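Ticket: Broadband drops out every evening, Plaltanthorpe
Opened by: Rodica Iordache
Status: Closed
Opened: May 19, 2020

Hello, me again. I did ring first but gave up after 96 minutes on hold (I had it on speaker while I did the ironing, so not a total waste), and the recorded voice kept telling me to open a ticket, so I'm opening a ticket.

The internet goes off every evening. It doesn't slow down, it goes off completely, and the light on the router that's normally a steady blue starts flashing orange. It lasts eight or nine minutes and then comes back by itself as if nothing had happened. Sometimes it does it twice. Mornings are fine. Afternoons are fine too, mostly, although I had one wobble last week that I put down to the rain.

Things I've already done, so please don't ask me to do them again: turned it off and on at the wall, changed the little filter on the phone socket, swapped the grey cable for the spare grey cable, and moved the router off the floor and onto the shelf in the hall. I've also tried the laptop plugged straight in, and it drops just the same, so it isn't the wifi.

Rodica

Reply from Donal Ní Chonaill, Lallstead Support

Hi Rodica, thanks for all of that, it saves us both a lot of bother! I've run a line test from here and it came back clean, but I ran it at half past ten in the morning, when you say everything's fine, so I'm not reading much into it.

Could you do two things for me? Jot down the time each drop starts and ends for a few evenings, and tell me what else is switched on in the house when it happens. Washing machine, telly, fish tank, anything with a plug. Also, have you got a master socket with a faceplate you can unscrew? If so there's a test socket behind it, and I'd love to know whether the drops still happen with the router plugged in there. Leave it in overnight if you can bear the look of it.

Donal

Reply from Rodica Iordache

Right, I've kept a diary like a proper scientist.

First evening: off at 7.42, back at 7.50.
Second evening: off at 7.40, back at 7.49. Off again at 9.15, only for a minute.
Third evening: off at 7.41, back at 7.49. This one was in the test socket with the faceplate hanging off by its wires, and I've had to walk round it ever since.

So it's the same in the test socket. As for what was on: telly, fridge, kitchen light, and the lamp in the front room. The second night I turned the telly off beforehand to see, and it made no difference whatsoever. I don't have a fish tank.
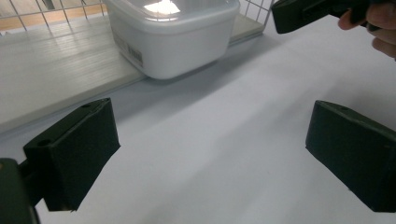
One more thing, and it may be nothing. My neighbour over the wall is on a different company altogether and she says hers goes funny in the evenings as well, "around Brarnton time". Brarnton is the serial on the radio, it starts at quarter to eight and she never misses it. She gets a buzzing on the radio just before it begins and has to move it to the windowsill.

Rodica

Reply from Donal Ní Chonaill, Lallstead Support

Rodica, your neighbour is a star. A buzz on the radio at the same time as your drops makes me think of electrical noise, something nearby chucking out interference that your line is picking up. It's often a cheap power supply on its way out, or a light on a timer. The second person in your street having trouble with a different provider points that way as well.

If you've got a small battery radio, tune it to the medium wave, right down at one end where there isn't a station, and carry it about at 7.40. It'll hiss all the time, that's normal. What you want is the spot where the hiss turns into a nasty rasp. Try outside too — it may well not be in your house at all.

Meanwhile I've turned your line speed down a touch to make it steadier. You'll lose a bit on downloads, and I can put it back once we've found the culprit.

Donal

Reply from Rodica Iordache

FOUND IT. I felt a right lemon wandering up the path with a radio held out in front of me, but it got louder and louder towards the side passage, and then it fairly screamed at me by the outside lights! They're the string I put up along the fence in spring, 200 little bulbs, with a Dissanayake timer plug in the shed. They come on at dusk, and I'd never connected the two because I can't see the fence from the hall.

I switched them off at the shed and the rasp stopped dead. The router was back a minute later.

They've been unplugged for four evenings now and there hasn't been a single drop. My neighbour has her radio back on the sideboard. Can I have my speed back, please?

Rodica

Reply from Donal Ní Chonaill, Lallstead Support

Brilliant work! Speed's back up as of this afternoon. Give the router a restart when it suits you. If you want the lights back, try a different power supply on them and take the radio out for another stroll — if it rasps, bin it.

I'll close this one, but reply here within a fortnight and it opens up again by itself.

Donal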